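4 Demonstration tables: set-up and daily use

4.1 Purpose of this section

This section applies to all staff of the hand-packing department at Skunidport who have been assigned to a demonstration table under the Zalero programme. It should be read together with Section 3 (Changes to packing duties) and the shift rules displayed at the department entrance.

At a demonstration table, a trained packer carries out ordinary packing movements with a hand-held gripper in each hand. The movements are recorded and later used to prepare the packing arms on Line 2. The packer does not operate the arms from the table, and no arm moves in response to anything done there.

Demonstration duty counts as skilled work. It is paid at the packer's normal rate or at the Line 2 rate, whichever is the higher. Time spent at a table does not count towards the hourly packing figure, and supervisors must not ask for it to be made up later in the shift.

4.2 Who may use a table

Only staff who have completed the half-day induction with Urmila Solanki may record. Staff who have not yet done so may watch, and may hold the grippers for practice with recording switched off.

A packer may decline demonstration duty at any time without giving a reason. The request should be made to the shift supervisor, who will return the packer to the hand line from the next break.

4.3 Preparing the table

1. Sign in at the supervisor's desk and collect the task card. Each card carries a number between 21 and 278 and names the goods to be used.

2. Check that the tabletop is dry and that nothing from the previous task has been left on it. Wipe with a plain cloth. Do not use spray polish, as the shine affects the recording.

3. Fetch the goods named on the card from the task shelf. For the bottle-and-tray cards these are one bottle and one clear plastic tray.

4. Place the tray towards the far side of the table with its open side upwards. Stand the bottle upright in front of it, within easy reach of the left hand.

5. Pick up the grippers, one in each hand, and let the cables hang to the outside of the forearms.
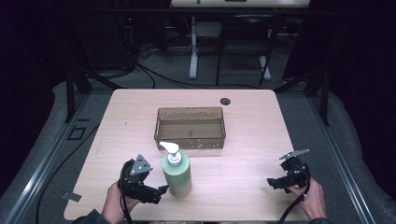 Figure 4.1 Bottle and tray set out on the table, grippers in both hands.

6. Open and close each gripper twice. The movement should feel even from one end to the other. If either gripper sticks, put both down and go to 4.7.

Note: The exact spot for the bottle is left to the packer. Small differences between one recording and the next are wanted, and the table is not marked out for this reason. Staff used to the hand line, where every item has its mark, often find this strange in the first week.

CAUTION: The gripper cables can catch on table corners and chair legs. Look down before stepping back, and do not walk away from the table with a gripper in the hand.

4.4 Checking the fingers

Each gripper has a pair of fingers which close on the goods. They must be checked at the start of every session and again after the main break.

1. Hold the gripper over a clear part of the table with the fingers apart and pointing away from the body.

2. Look at the inner face of each finger. Light scuffs, specks and worn edges are normal and need not be reported. Loose pieces, cracks or a finger that rocks on its mounting must be reported.

3. Remove dust and crumbs with the soft brush kept in the table drawer. Never scrape the fingers with a blade or with another gripper.

4. Compare the two fingers of the pair. One will often look more worn than the other. This is acceptable as long as both close squarely.
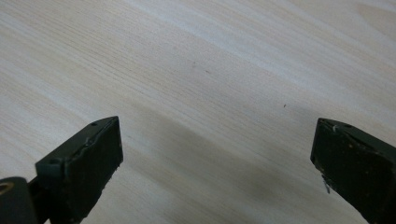 Figure 4.2 Fingers apart over bare tabletop. Scuffs and specks of the kind seen on the finger at the right may be left.

5. Enter the check in the table log with initials and the time of day. The entry is required even where no fault is found.

Note: Fingers are changed by the maintenance team only. The small screws must not be tightened at the table. Živko Stojanovska holds the spare sets, and a change normally takes less time than a tea break.

4.5 Recording a task

1. Stand square to the table with both feet flat. The chair may be used for tasks marked S on the card.

2. Bring both grippers over the table and hold them still for a slow count of three.

3. Say "start" clearly. The supervisor's screen will show that recording has begun.

4. Carry out the task as written on the card, at the pace that would be used on the hand line in a quiet hour. Do not hurry, and do not slow down for the benefit of the recording.

5. If an item slips or falls over, carry on and put it right as would be done in normal work. Recordings which include a slip are kept and are not held against the packer.

6. When the task is complete, hold both grippers clear of the goods and say "stop".

7. Return the goods to their starting places by hand or with the grippers, whichever is easier, and repeat until the number of runs on the card has been reached.

For bottles, one of the permitted holds is from above, with the jaws closed on the top of the bottle. The other gripper is kept low and ready at its own side of the table. A hold around the body of the bottle is also allowed. Packers should use whichever hold comes naturally and may change between runs.
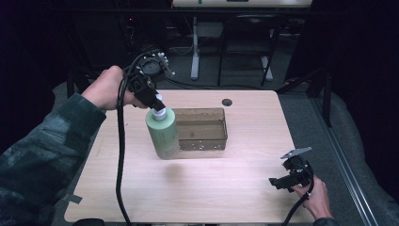

4.6 Working time, rest and rotation

Demonstration work is lighter than the hand line but is tiring in a different way. The grip is held for longer, and the wrists do more of the turning. The following limits apply to all tables.

1. No packer shall record for more than 50 minutes without a break of at least ten.

2. No packer shall spend more than half of a shift at a table.

3. A packer who reports sore wrists, thumbs or shoulders shall be moved at once and shall not return to a table in the same shift.

4. Table duty is shared out by rota. The rota is drawn up by Joanne Heywood and displayed beside the lockers before the start of each month. Swaps between packers are allowed if both sign.

Note: The limit of half a shift was raised by staff during the first trial in August, when some packers had been left at a table all day. It replaces the wording in earlier copies of this manual.

4.7 Faults

Gripper sticks or closes unevenly: put both grippers down on the table, say "stop" if recording, and telephone extension 336.

Cable pulled out or damaged: do not push the plug back in. Move away from the table and call the same extension.

Goods damaged: place them in the grey crate under the supervisor's desk and take fresh goods from the shelf. No report is needed.

Screen shows no recording after "start": say "start" once more. If there is still no change, tell the supervisor. Runs lost in this way count towards the number on the card.

CAUTION: Do not open the gripper housing for any purpose, even where the fault seems simple.

4.8 What is recorded and who may see it

The recordings show the hands, the forearms, the goods and the area around the table. They are stored under the number of the task card. The packer's name is kept in a separate list held by Mateja Janevski.

Recordings shall not be used to measure the speed or quality of any packer's work, nor in any disciplinary matter. This was agreed with the staff side under Llewellyn paper 641, a copy of which may be read in the canteen office. A packer may ask to see their own recordings, and may ask for any run to be removed within one month of making it.

4.9 Effect on posts and duties

When the arms on Line 2 take over a product, the hand-packing places for that product are closed and the packers concerned are offered one of the following:

- a place on another hand line at the same rate;
- training as a line attendant, who loads trays, clears stoppages and checks finished boxes;
- a standing place on the demonstration rota.

Each packer shall have a meeting with Stojan Kovačević before a choice is made, and may bring a colleague. At least four weeks must pass between that meeting and any change of duty. Line attendant training is held at the Gislow building, and travelling time is paid.

Packers who have recorded a product are asked to watch the arms during the first week of running and to note anything that would not be done by hand, such as a bottle gripped too near its edge or set down too hard. These notes go directly to maintenance on the yellow form. The arms may be stopped by any packer or attendant present, using the red button at either end of the line, and a stop made in good faith will not be questioned.

4.10 End of session

1. Lay both grippers on the table with the fingers open.

2. Return the goods to the task shelf.

3. Complete the table log and hand the task card to the supervisor, including cards which have not been finished.

4. Sign out. The time entered is the time used for pay.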